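4.3 Clearing the table and starting a sorting run

Read 4.2 first if the fingers were swapped since the last run. Ngọc Tôn's notes on finger wear are in the Stedel folder - worth the five minutes.

1. Power up the arm, then the control PC. Arm first. Wait for the home position.

2. Open Dasau, load the profile "small parts". Check the step limit says 3000. If it says anything else somebody edited the profile, reload it from Shehu.

3. Wipe the white surface. Dry cloth, no spray.

4. Put the bowl down at the far side, small screws and nuts inside. Don't spread them out, the method needs them piled up the way they fall.

5. Jog the arm until the fingertips are over the white surface, jaws parted. Go slow near the bowl rim.

Note: fingers are printed, so the grip edge wears. Run a thumb along the ridges before each session. Anything smooth or chipped, swap both fingers, never just one.

6. Check the wrist view before you record. You want both green fingers, the gap between the tips, and enough of the bowl to see whats in it. A bit of rim missing at the top is fine, the policy was trained on views like that.
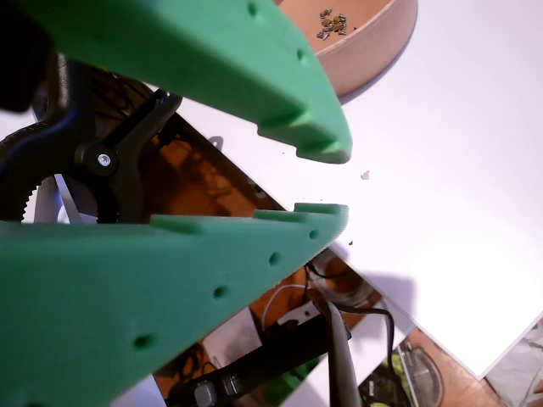

7. Press Record, then Start. Hands off the table until the status line goes back to Idle.

CAUTION: cables near the arm. Look at them before every start, not only the first one of the day. If one pulls tight - stop, re-route, start over from step 5.

8. Label the episode right away. Picked, dropped, or missed. Two screws in one grasp counts as dropped, see Domnica Surdu's labeling sheet.

9. Repeat until the batch is done. One batch is 79 episodes. Short batches can't be compared so don't upload them.

Note on results: the June 22, 2018 set has 1592 grasps, 205 of them missed. Most misses were nuts lying flat against the bowl wall. Akua Atinga is re-runing these with a lower approach angle, numbers in July.

10. Upload to Shehu, then power down. PC first this time, arm last.

Problems with the uplaod: ask Kiều Vũ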